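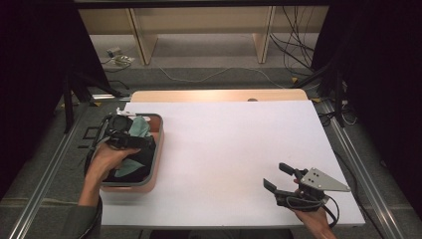
Black and mint-green fabric in a tray

Talley cloth swap is back in April

Mon 27 December

Good news if you've got a cupboard full of fabric you swore you'd sew one day (I have two, don't tell my husband). The Talley cloth swap is coming back in April, and this time it's moving into the old Vonell shop on the high street, so we'll finally have proper heating!

If you missed the last one, it's dead simple. You bring clean fabric, you get a ticket for each piece, and you swap your tickets for something else. Last time 89 of us turned up and 2,376 pieces changed hands, and I came home with more than I'd taken, as usual. 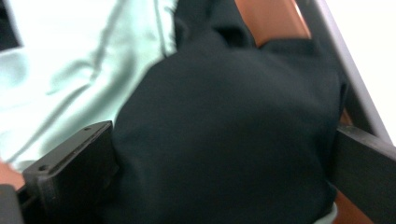

Eetu Lehtinen is running it again and he tells me he's got room for 600 people over the weekend, which made me laugh until I saw how big the upstairs is. Entry is £2 on the door and under-12s get in free. There'll be tea, obviously. 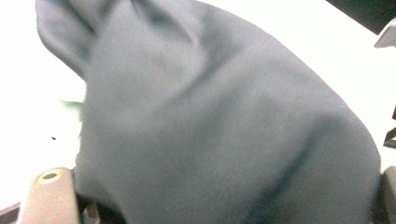

Plain fabrics will have their own tables this year after a few of us moaned that the florals got all the space. I'm very pleased, as I can never find enough plain stuff for cushion backs. A soft slate-grey with no shine to it, like the one in the photo, goes with almost anything, and it would hide the dog hair a lot better than the cream I picked last time. Satins and linings will be upstairs by the window, so you can see the colours in daylight.

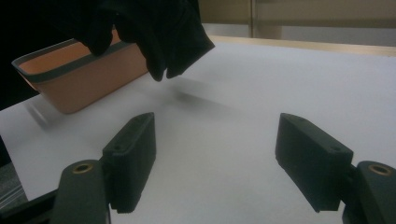

What to bring

Anything washed and bigger than a tea towel, plus your own bags. Smaller scraps can go in the patchwork box by the till, and Emil Eberhard will take old buttons and zips off your hands. Drop-off opens the Friday before, from ten until four, at the side door.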